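Stemau Hand Guide Kit
For teaching pick-and-place tasks by hand or from across the room

Home > Teaching gear > Hand guidance > Stemau Hand Guide Kit

In stock, ships in 3 working days

Hi, Griet De Smet here. I write the product pages at Grircombe and I also get to try most of what goes on them, so this one is long. Sorry in advance! I've had the Hand Guide Kit on my own bench since July and I have opinions.

The short version: it's a clip-on handle with a squeeze trigger, plus a matching remote handle that you hold in your own hand while you stand somewhere else. You can grab the arm itself and walk it through the job, or you can drive it with the remote and keep your body out of the way. Both write the same kind of recording, so you can mix them in one set of demos without doing anything special afterward. I mix them all the time.

I started with the handle on the arm, the way most people do. You switch the arm to free drive, squeeze to close the fingers, let go to open. It feels natural after maybe one coffee's worth of practice. The trouble is that your own arm ends up in the wrist camera view more than you'd like, and you push harder than you think you do. My first batch of cup demos had me shoving the cup sideways every single time (I blame the coffee).

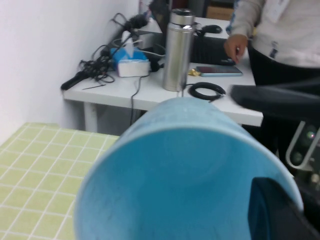
So then I moved to the remote, and that's what I use for most tasks now. The motion is scaled, and you choose how much. At full scale, your hand and the gripper move the same distance. At the finer settings you can make a big sloppy movement and get a small tidy one, which is lovely for turning a cup over or easing it down onto something. There's a clutch button under your thumb. Hold it, bring your hand back to a comfortable spot, let go of it and carry on. Please practice the clutch before you record anything! I skipped that part and had to throw out 10 demos.

What about the wrist camera? The kit works with whatever camera you already have, and it doesn't come with one. The recorder saves the video next to the joint positions and the trigger value, all on one clock. Nimal Abeysekara in our support team wrote the little viewer that plays them side by side, and I use it more than anything else in the box. You can scrub to the moment the fingers close, trim the dead time off the front, and mark a demo as bad without deleting it.

A few things I'd want to know before buying:

The cable on the arm handle is 5 feet long. That's fine for a tabletop arm and tight for anything on a pedestal. We sell a 15 foot one, see the options below.

The trigger is proportional, so a half squeeze is a half close. If your gripper only does open and closed, you can set a threshold in the recorder.

There's a stop button on the remote. It pauses the teaching session. It does not replace your arm's own emergency stop, so keep that one where you can reach it.

Left-handed people, you're covered. The remote is symmetrical and the clutch can be swapped to the other side in settings.

And one gripe, to be fair. The strap on the remote is too short to go over a winter cuff. I've asked for a longer one and I'll update this page when it happens.

What's in the box
Arm handle with trigger
Remote handle with strap
Base receiver
5 foot arm cable
Charging cable
Mounting clamp and hex key
Recorder and viewer software (download)

Options
15 foot arm cable
Spare clamp
Yeom adapter plate, for the smaller Yeom arms
Hard case

Will it fit my arm?
The clamp goes around most round wrists. If yours is square or has a tool changer in the way, send us the model and a quick sketch with the measurements. Leszek Baran checks these himself and he'd much prefer to answer a question than take a return.

Can I try it first?
Yes! We keep a demo kit at our Vumside showroom. Bring your own objects if you can, because you'll learn a lot more from your own awkward parts than from ours. Call ahead and ask for Jae-in Chae.

Page last updated Wed 25 September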